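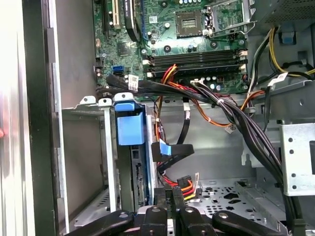
Evham Desktop Tower, Stripped Base Unit

Print this page | E-mail this page

Search equipment Enter keyword or item no. Go

The stripped base unit is a used desktop tower supplied without processor, cooler or memory. It is intended for bench instruction, parts matching and rebuild work. The case, system board, power supply and internal cabling stay together as one item and are not sold separately.

System board
Green board with DELL marking. The processor socket is empty, and the hinged retention bracket remains attached. Do not touch the contacts inside the socket. Units with bent contacts are graded C and priced accordingly. Buyers must match the processor to the socket type printed on the packing slip; returns for a wrong processor are charged a restocking fee.

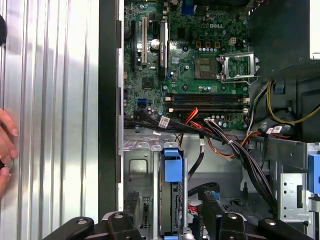
Irnier Surplus Equipment / Bench Hardware Section

Expansion
Slots include one white PCI slot. Cards are left in place if they were present at intake. They are not tested and carry no warranty. A card may be removed on request before shipment at no charge. Blanking plates are not supplied.

Memory
Four slots, white latches at the ends. Install modules in matched pairs. Open both latches fully before seating a module, and press evenly until they close. Module kits are listed under Parex Memory, August price sheet.

Power and cabling
The original power supply stays in the case. Cable ties are left as found. Cut a tie only if the new drive cannot be reached otherwise, and keep the bundle clear of the processor area when a cooler is fitted.

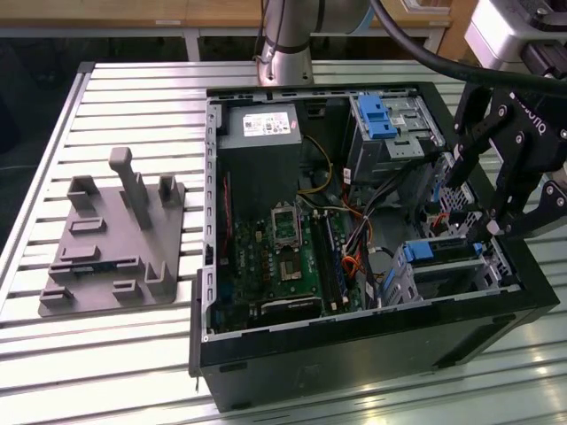
Disconnect line power and lay the tower flat with the open side up before fitting parts. A work surface with at least 4 inches of clearance on each side of the case is recommended. Wear a grounded wrist strap.

Ordering data
Item: EV-58
Grades: A, B, C
Handling time: 2 business days
Shipping weight: nearly 17 pounds, boxed
Minimum order: one unit
Not included: processor, cooler, memory, drives, line cord, operating system

Grade A and B units have straight socket contacts and working latches on all memory slots. Scratches on the case are not considered in grading. The side panel is shipped with the unit but may be packed separately in the same box.

Related items: Mughal cooler kit, Parex memory pairs, line cords

Contact Irnier Surplus Equipment | Copyright 2025 Irnier | Back to top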